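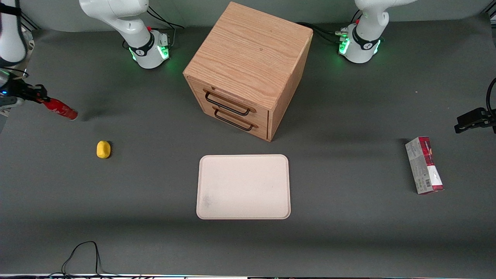

Step 2: Placing and loading your Landeg cabinet

1. Set the cabinet on a flat surface and turn it a little towards you — both drawers are much nicer to reach that way!

2. Pull each bar handle straight out, one drawer at a time.

3. Fill the lower drawer first with your heavier bits, then the upper one.

4. Push both drawers fully closed before you move it.

Note: the flat top is great for small pots and pens.

Caution: never lift the cabinet by its handles.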